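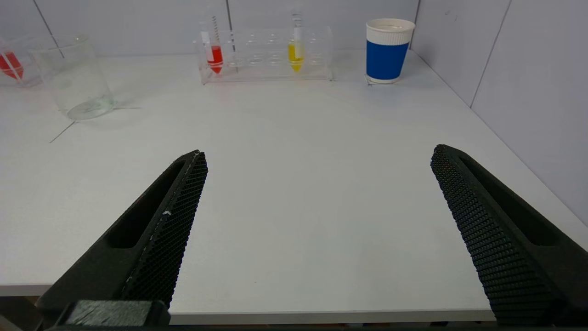
How I get old candle wax and sticky gunk off a white table

I love a white table. I have owned three of them now, all matte, all bought with the full knowledge that I eat spaghetti and burn candles, and I'd buy another one tomorrow. The current one came from the Flodholm outlet a couple of winters ago and it still looks pretty great, so people ask me what I use on it. Mostly dish soap! But wax and sticker glue need a bit more patience, so let me walk you through those.

What you need

A hair dryer
An old plastic card (I use an expired library card)
Soft cloths, more than you think
Dish soap
Cooking oil, any kind
Baking soda

First, the wax. Leave it alone until it's completely hard. I know, you want to wipe it right now, and that's how you end up with a big greasy smear instead of one neat blob. If you're in a hurry, put some ice in a bag and set it on top for 6 minutes. Then hold the plastic card nearly flat and push from the side. Most of the blob pops off in one go, and it's very satisfying.

There will be a thin film left. Lay a cloth over it and run the hair dryer on low, keep it moving, and press gently with your hand as you go. The wax soaks up into the cloth. Switch to a clean spot and do it again. Please don't use the hot setting, I did that on my old Postholm table and the finish went shiny in a patch the size of a coaster. It never came back. I kept a plant on it for years.

Now sticker glue. Rub a few drops of cooking oil into it with your fingertip and go make coffee. When you come back (around two coffees later if the label was really on there) it should roll up into little crumbs under the card. Wash the oil off with warm soapy water, rinse, and dry. Do the soap part twice, or the spot will grab dust.

Red wine, curry, that kind of thing: mix baking soda with just enough water to make a paste, dab it on, wait, wipe. Dab — don't scrub! Matte finishes get shiny where you rub them, and then you see it every single time the sun comes in. Try it underneath or on a back corner first if you don't know what your table is coated with.

I've also tried the Duman cleaning paste that everybody in the comments keeps bringing up. It works fine, it smells like a swimming pool, and I went back to baking soda.

For everyday stuff I wipe with a damp cloth and then a dry one. The dry one matters more than you'd expect, our water is hard and it leaves spots.

I'll do the chairs next, probably in December, when I finally have time to deal with the seat cushions.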